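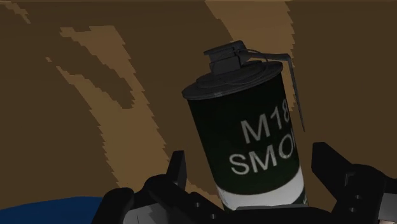 2 min read

August 10, 2023

Sollside has a new rulebook for what its robots may pick up, and the smoke grenade gets a page to itself.

The handling code, published by the test lab at Fondberg, covers simulated work only – no real canister goes near a real gripper until the rendered one has been through the full set of trials. It runs to 12 pages, 2 of them definitions, including a careful one of the word "drop."

The main rule for cylinders is simple enough. Grip low on the body, keep the fingers off the safety lever, and leave the pull ring alone. A trial in which the arm touches the ring is scored as a failure, however gracefully it did so. Earlier drafts allowed partial credit for "recoverable contact," a phrase that did not survive the first review meeting.

Labels get a section too. An object recognition system must not assume it has the whole name when the lettering runs around the side of a can. On a canister marked M18, a camera may get no further than "SMO," and the code asks that the software report the letters it has and go no further. Guessing correctly is still guessing, and costs points.

Watkins, which supplies the simulation software, has agreed to log every grip and keep the records for 20 months. It had asked for six. Clastolach, the other partner in the project, wanted realistic table textures made compulsory and was talked down to "encouraged."

The code takes effect in September. Until then the old guidance applies – a single paragraph advising operators to use common sense, with no instructions for the robot on where to get any. Comments on the text can be sent to the Fondberg lab, which asks that they be shorter than the code.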